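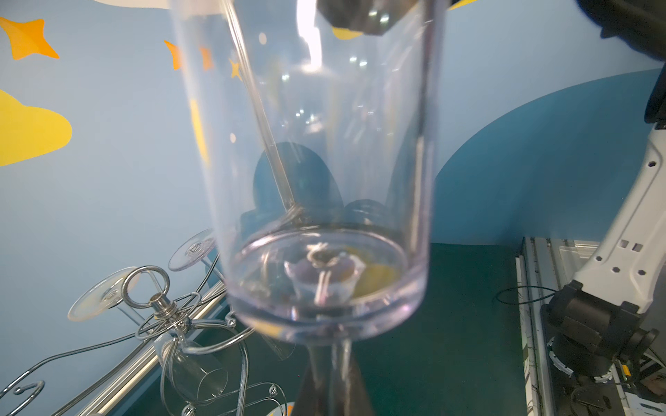 Clear plastic cup with straw: the everyday option.

Use the good glasses

My grandmother owned a set of crystal tumblers that came out for the priest, the bank manager and, on one occasion, a man who had the wrong house. The rest of us drank from plastic beakers with the colour washed out of them. When she died we divided up the tumblers, wrapped them in newspaper and carried them off to our own cupboards, where they have been kept nice ever since.

I think this is a mad way to run a kitchen, and I say so as someone who ran one that way for years. I bought six wine glasses at the Grumberg closing-down sale in September and put them on the top shelf behind the slow cooker. Then I drank my shiraz out of a jar that used to hold Stondura relish.

The usual defence is breakage. Glasses break, yes. They also break in removalists' boxes, and when you reach past them for the slow cooker. I paid $62 for the set and had spent more than that on parking before I got around to pouring anything into one.

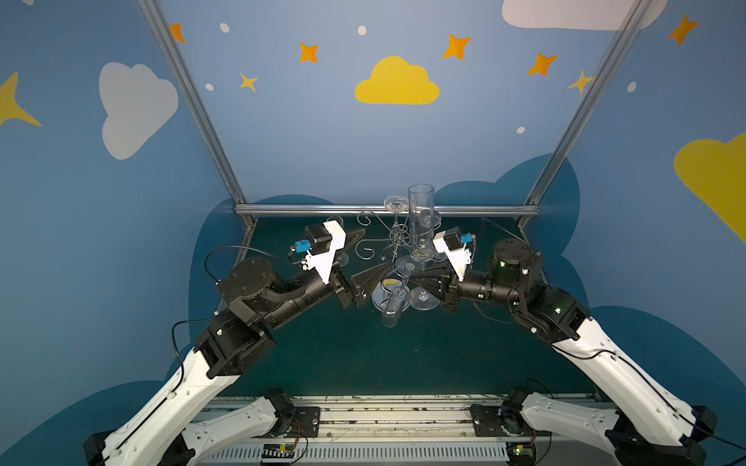
Hammad Warraich wrote to tell me I'd missed the point when I tried this argument in the Galloscombe newsletter. Saving things for best, he said, was how his parents made an ordinary week feel different from Eid, and "if every night is an occasion, you've only abolished occasions."

It's a fair shot. I'd take it more seriously if most of us were having the occasions. My cousin has a cabinet with a light in it – a light, like a museum – and at her fiftieth we were handed disposable cups to save on washing up. The cabinet stayed on all night so we could see what we were missing.

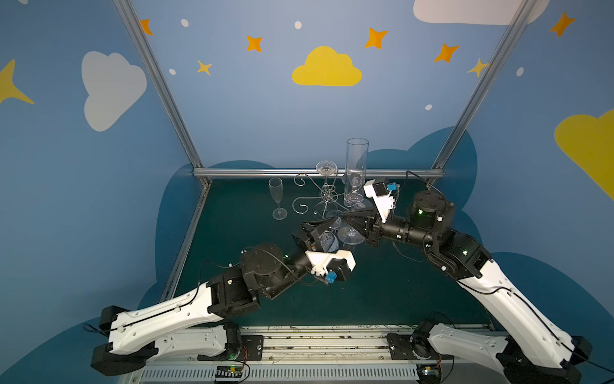 The matter of washing up

Good glasses need washing by hand, and this puts people off. Mine take me the length of one song, two if I sulk. I've broken 2 of the six so far, both while sober, and the remaining four now live beside the kettle. The jar has gone back to holding rubber bands. Tonight's drink is tap water, with ice, in a glass I used to need a ladder to reach.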